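Plonura

By Leonora Aquino
Last revised July

Plonura was a subscription music streaming service based in Ruddock, later sold to the payments company Citgate. It is remembered mainly for its pricing, which changed often, and its catalogue, which did not.

Origins

The service grew out of a mail-order record club run by Kirsty Rutherford, who had noticed that her members were paying postage on albums they already owned. Plonura launched with 300 labels, many of them run from the same spare bedrooms as the bands they represented. Major labels were invited to join and sent polite replies.

Early subscribers chose between two tiers. The cheaper one played advertisements between songs. The dearer one played fewer advertisements, a distinction the company defended at some length in its help pages.

Royalties

Plonura paid artists from each listener's own fee, so that a subscriber who played one folk singer all month sent the whole artist share to that folk singer. Musicians liked the idea. The accounting department, made up of Rutherford and a spreadsheet, liked it less, and payments ran up to 18 weeks behind.

Sale to Citgate

Citgate bought the company for an undisclosed sum, having described streaming as a natural neighbour of card processing. The app was renamed Citgate Listen, then Plonura by Citgate, then Plonura again. Three redesigns of the play button were released in the same period. The catalogue was eventually licensed to Dorkelow, a rival whose own customers were told of the new music by a notice at the foot of an invoice.

Artwork

Albums submitted without a cover were given a plain grey square. Collectors of Plonura downloads regard these as a minor genre. Some drone records have never been issued with anything else.

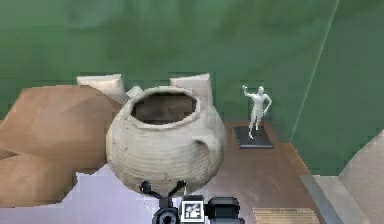
Rendered still life with a pale, ridged pot.

Comments

brasscolour: I was on the dearer tier. The ads were the same ads.

Merv_T: Still owed for two EPs. Not holding my breath.

oldtapehead: Article skips the Dorkelow app, which lost my favourites twice. Otherwise fair.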